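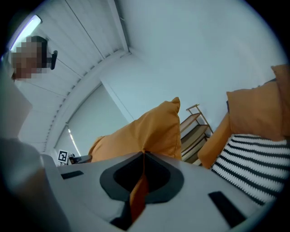
Delić Frame Bag, Medium

Item 1844
In stock. Ships from our Gedville workshop.

The Delić Frame Bag fits inside the main triangle of a touring or gravel bike and carries the heavy things you want low and central: tools, spare tubes, a stove, a day's food. It is the middle size in our line and the one most riders choose for trips of a week or more.

The shell is coated nylon with a welded lower seam. A full-length zipper on the right side opens the main compartment. The flat pocket on the left is meant for maps, ferry tickets and a passport. Inside there is a divider held by hook-and-loop tape, and you can take it out if you are carrying a water bladder. A covered port at the front lets a hose or charging cable through.

Specifications

Weight: 172 grams
Compartments: 2
Closure: coated zipper with cord pulls
Mounting: hook-and-loop straps on the top tube and down tube, one strap on the seat tube
Colors: black, olive
Warranty: 2 years

Will it fit my bike?

Frame triangles vary a lot, even between bikes sold as the same size. Print the paper template from the sizing page, cut it out and tape it inside your frame. Leave a finger's width of clearance all the way around. If the template touches a bottle cage, the cage will have to move or come off. Riders on small frames usually do better with the Short model, which leaves room for one bottle on the down tube.

Full-suspension frames are not supported.

Fitting

Attach the top tube straps first and leave them loose. Fasten the down tube strap, then the seat tube strap, and tighten everything once the bag sits square. Put clear tape under the straps on painted frames, as grit will work its way in and rub. Check the straps again after the first day of riding – they settle a little once the bag is loaded.

Care

Rinse with cold water and hang to dry with the zipper open. Brush the zipper teeth after riding on sand or wet gravel. No machine washing and no bleach.

The bag will handle steady rain. It is not made to be submerged, so put electronics in a dry bag if your route has fords. On the Lekham to Trondton coast route there are several, and the deepest can reach the bottom bracket in spring.

Orders and returns

Unused bags can be returned with the tags on. Replacement straps and zipper pulls are sold separately. The Large size is out of stock and will be back in June.

Page updated January 21, 2019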